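Ramwood Family Center has opened registration for the fall round of its Home Toy Sorting Program, which helps families of young children reduce clutter in bedrooms and shared play areas. The program begins in September and is open to all households in the Ramwood and Stonstead school zones. There is no charge to take part.

The program was first offered last year at the Stonstead branch. A total of 102 households completed it, and 418 bags and boxes of outgrown toys were passed on to the Pichler Street exchange room. The center has now approved a second round, with places for both branches.

Participating families receive two home visits from a member of the center's staff. The first visit takes place in the room where the children play most often. Toys are brought out onto one flat surface, usually a bed or a rug, and sorted by kind before any decision is made about what to keep. The second visit follows after several weeks and is used to review how the new arrangement is holding up.

"Many parents expect us to arrive with a set of matching containers," said Pichit Hemmin, coordinator of family services. "We ask them to wait. Most homes already have a bin or a drawer that will do the job once the toys have been looked over."

Staff have found that building bricks are the most frequent source of difficulty. Large and small bricks tend to be stored together with cars, figures, and school items such as erasers, and children often empty a whole bin to reach one piece. Families are advised to give bricks a container of their own, with a lid or clip handles if possible, and to keep vehicles and figures in a second one. A quilted cover in a plain color makes a good sorting surface, as small pieces are easy to find on it.
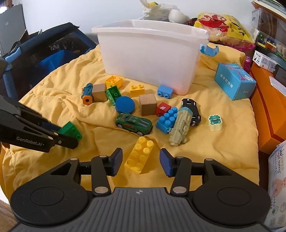
## Registration and Visit Times

Registration forms are available at the front desk of either branch. Completed forms may be returned in person or by mail. Visits are scheduled in the morning or late afternoon, and each lasts around 2 hours. An adult member of the household must be present throughout. Children are welcome to take part in the sorting and are encouraged to do so.

Families with children under three are asked to note this on the form. In these homes, staff will set aside small items first and discuss storage out of the child's reach. Medicines and household products kept on the same shelves as toys should be moved before the visit.

## Donated Items

Toys in clean and working condition may be handed to staff at the end of either visit. Bricks are accepted in any quantity, including incomplete sets. The exchange room cannot take soft toys, battery chargers, or items with missing wheels.

Shelving for the exchange room has been supplied by Fenico under its existing agreement with the center. The room will remain open during its usual hours while the new shelves are installed.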